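Workshop > Build logs > Shelf robot > Notebook

June 1, 2024
Wilson Rivadeneyra

Picked up where I left off with the shelf robot. The job is still the same: take a snack can off the steel table, drive over to the shelving unit, put the can on the middle shelf upright, let go, back off without knocking the one next to it. Then do the reverse.

Moved the base to the Kedulix motor controller this morning. Old one is in the parts drawer with tape on it, don't reuse, one channel drops out when it warms up. Wheel calibration came out at 1,253 ticks per meter on this floor. I put that in the config and also wrote it on the inside of the battery cover. If anybody changes the tires it has to be done again.

The head camera is tilted down a bit more than before. I want the shelf edge and the fingertips in view at the same time during the last part of the approach, otherwise I'm guessing when I go through the logs. Bracket is the Lombardi one, two screws, no washers. Needs washers.

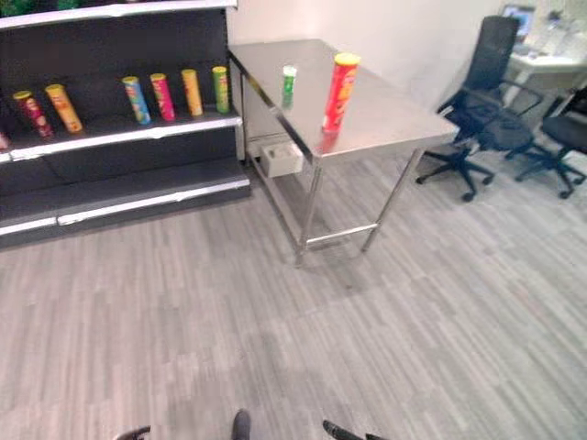 Grasping from the table is mostly fine. The trouble is the reflection. With a red can standing on polished metal the detector sometimes draws its box too tall and takes in the reflection too, so the gripper goes in low and the fingers touch the tabletop. Tried masking everything below the table plane. Better, but the plane estimate wanders when the robot is close to the corner of the table. A sheet of matte paper would fix it in a minute but I'd like to get it working on bare steel first.

Placing is worse. The can tips as the fingers open. I think one finger leads the other and gives the can a push. Slowed the opening speed to 62 percent and it got better but not good. Next thing is to check the linkage for slop before I touch any more software. Brumeso sells a stiffer spring for this gripper and I may just order a pair.

Tall cans and short cans need different grasp heights. Right now I have it set by hand in the task file for each one. Fine for now.

Path from table to shelf: keep the office chairs pushed back before a run. The star base on those is low and the front sensor goes right over the legs without seeing them. I lost around 4 minutes to this twice today, plus a scuffed caster. Long term it wants a second sensor lower down, Moltia has a small one that would fit under the bumper.

Bottom shelf is out of reach with the arm mounted where it is. Not going to move the mount before August, the shop needs the drill press and I need a new plate cut.

To do:
- washers on camera bracket
- linkage slop, both fingers
- log the plane estimate at the table corner
- charge the spare pack, it was flat again

Logs from today are on the shared drive under shelf robot, bad runs included. Please don't clean up the folder, I still want to go through the tipped ones.

This site uses cookies to remember your login and page settings. Accept | Manage preferences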